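We use cookies to improve your experience on this site. Accept | Manage settings

Writing Family History
Handout 3: Grandparents, Aunts and Cousins on the Page

This session covers the written portrait of a relative. Students should bring a draft of no more than 861 words, due 12th July.

Begin with one relative and one habit. A grandmother who saved string tells the reader more than a list of her virtues. Keep dates of birth and death out of the opening paragraph; they belong in the family chart.

Set reading is the Rozīte letters, held in the Allton reading room. The collection runs to 2,974 pages, of which 452 were written by two sisters to their cousin at Flindska. Note how each sister remembers the same wedding. Neither version is corrected by the other, and students are asked to leave such disagreements standing in their own work.

Living relatives should be shown any passage that concerns their health, money or marriages before the draft is handed in.

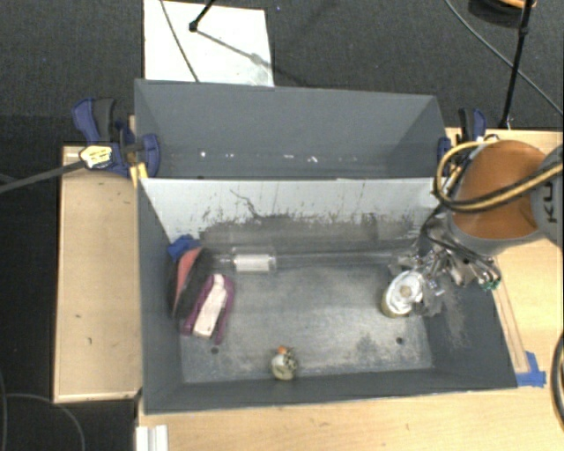

How should a writer refer to a relative known by several names?

Choose the name the family used at home, give the formal name once in brackets, and keep to the first throughout.

Copyright Allton Continuing Education. Contact the office. Back to top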